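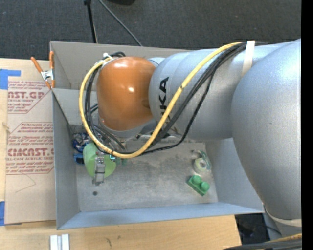
*Reading time: 4 min*

# Solberg Vustby 39 workbench: review after one winter

The Vustby 39 is a flat-pack workbench from Solberg, sold with a light timber top and a powder-coated steel underframe. I bought the standard version for a single-car garage and used it from autumn through to March, mostly for small joinery, bicycle repairs and one long job rebuilding a gearbox. It replaced a Humel folding bench that had developed play in both hinges.

## Specification

The top is 39 mm thick, edge-glued and supplied unfinished. Depth is 733 mm, enough to leave a row of storage along the back and still have a full working area in front. Height is adjustable through 11 positions by moving a pair of bolts in each leg. The bolts are M8 with captive nuts, and the hex key supplied is too short to tighten them properly. Use a socket.

There are no drawers. Solberg sells a drawer unit separately, and the mounting holes for it are already drilled in the underframe. I didn't fit one.

## Assembly

Assembly took a Sunday morning. The instructions are drawings only and are mostly clear, except at step six, where the rear stretcher is shown from below without any indication that the view has changed. I fitted mine upside down the first time. The symptom is that the levelling feet on that side won't reach the floor.

The top is heavy and should be lifted on by two people. It locates on four steel dowels and is held by screws through slotted brackets. The slots run across the grain, as they should, and allow for seasonal movement. Don't overtighten these screws. Over the winter I measured a small amount of shrinkage across the depth and no cupping.

## Finish

Bare timber will mark quickly in a garage. I applied two coats of hardwax oil, sanding lightly between them, and a third coat to the end grain. The colour darkened a little, towards honey. Solberg recommends its own oil, but any decent product will do the same job for less money.

Metal parts bins slide across the oiled surface without much trouble, although an unfinished bin edge will leave a grey line. Most of these come off with a white abrasive pad. A felt strip on the underside of the bin prevents them entirely.

## Rigidity

Planing is the usual test of a light bench. With the feet levelled and the leg bolts tightened with a socket, the Vustby 39 holds steady under a No. 4 plane taking a fine shaving. Under a No. 5 taking a heavier cut it racks slightly along its length. Fixing the rear stretcher to the wall with two brackets removes nearly all of this, and I'd call the brackets essential for anyone doing regular hand work.

Vertical stiffness is good. The gearbox sat in the centre of the span for most of January and I could find no sag with a straight edge afterwards. Hammering over a leg feels solid; hammering at mid-span is noticeably springier.

## Vice and dogs

The top is not drilled for bench dogs. I bored a row of 19 mm holes along the front edge and fitted a Bekudport quick-release vice at the left-hand end. The vice needed a packing block, as its casting is made for a thicker top. The underframe rail also sits close to the rear of the casting — check the clearance before drilling anything.

## Faults

- The powder coating chipped at two of the leg adjustment holes during assembly.
- One levelling foot was supplied with a damaged thread. Solberg posted a replacement without argument.
- The end caps on the stretchers work loose. A spot of contact adhesive fixes this.
- The supplied hex key is not fit for purpose.

## Value

At just under $1,000 delivered, the Vustby 39 costs more than the Humel fixed bench and less than most cabinetmaker's benches with a vice included. The timber is better than I expected at the price and the frame is adequate. Adding the vice, oil and wall brackets raises the total considerably, so compare it on that basis.

I would buy it again for assembly, repair and general garage use. For daily hand planing, look for something with a heavier base.

**Rating:** 7.5/10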